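Radkappen, oder: Wie ich lernte, den Bordstein zu fürchten

7. Dez. 2019

Ich besitze ein Auto, das in seinem Leben vier Radkappen verdient hätte und meistens drei trägt. Die vierte liegt irgendwo zwischen hier und Bendgate im Straßengraben, wo sie vermutlich einem Frosch als Dach dient. Im Juni war es vorne links, jetzt hinten rechts. Man könnte ein System darin erkennen, wenn man betrunken genug wäre.

Wer so etwas verliert, lernt Dinge, die er nie wissen wollte. Zum Beispiel, dass eine originale Radkappe beim Händler 75 Euro kostet. Eine. Aus Plastik. Der Herr am Tresen hat mir das mit einer Ruhe mitgeteilt, wie man sie sonst nur von Bestattern kennt. Auf meine Frage, ob da wenigstens das Rad dran sei, hat er nicht gelacht.

Also gebraucht. Im Netz gibt es für mein Modell gefühlt jede Kappe, die je vom Rad gesprungen ist, und alle sind laut Anzeige »neuwertig«. Neuwertig heißt: Der Kratzer ist auf der Seite, die nicht fotografiert wurde. Ich habe mir angewöhnt, nach einem Bild der Rückseite zu fragen. Ingvar Kárason, der mir vor Jahren meine erste Schrottkiste aufgeschwatzt hat und deshalb bis heute in meiner Schuld steht, hat mir das eingebläut: Vorne ist Kosmetik, hinten sitzen die Klammern. Fehlt da eine, hält das Ding bis zum ersten Schlagloch. Fehlen zwei, reicht ein strenger Blick.

Die Hälfte der Verkäufer antwortet auf die Bitte gar nicht mehr. Einer schrieb: »Rückseite ist auch rund.« Dem kann man nicht widersprechen.

Beim Putzen habe ich dann auch die drei Überlebenden abgenommen. Das geht mit zwei Händen und etwas Gefühl, oder mit einem Schraubenzieher und anschließender Reue. Dahinter wohnte der Dreck von nahezu 100 Landstraßen, Bremsstaub, ein Stück Laub und etwas, das ich nicht näher untersucht habe. Lauwarmes Wasser, Spülmittel, alte Zahnbürste. Zwischen den Speichen kommt man mit dem Schwamm nicht weit, schon gar nicht bei diesen geschwungenen Turbinenmustern, die sich offenbar jemand ausgedacht hat, der sein Auto waschen lässt. Für drei Kappen habe ich einen ganzen Vormittag gebraucht. Danach sah das Auto aus wie vorher, nur mit saubereren Lücken.

Hanne Ragnarsson findet, ich solle die restlichen einfach auch weglassen. Schwarze Stahlfelgen, das sei ehrlich, das habe was von Lieferwagen. Ich habe mir das Auto daraufhin lange von der Seite angesehen. Es hat etwas von Lieferwagen.

Jetzt überlege ich, einen kompletten Satz im Zubehör zu kaufen und jede Kappe mit Kabelbindern festzuzurren. Schön ist das nicht, aber der Frosch bei Bendgate hat sein Dach ja schon.
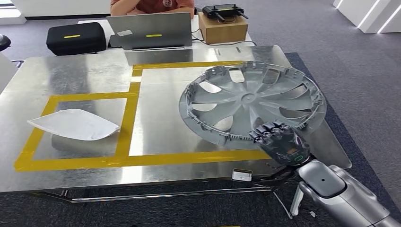
Bei den Kabelbindern bin ich übrigens noch unentschlossen, was die Farbe angeht. Grau würde weniger auffallen, im Keller liegen aber nur weiße. Und wenn der Satz bestellt ist, fahre ich die Strecke nach Bendgate vielleicht doch noch einmal langsam ab, rechte Spur, Warnblinker, Taschenlampe im Handschuhfach.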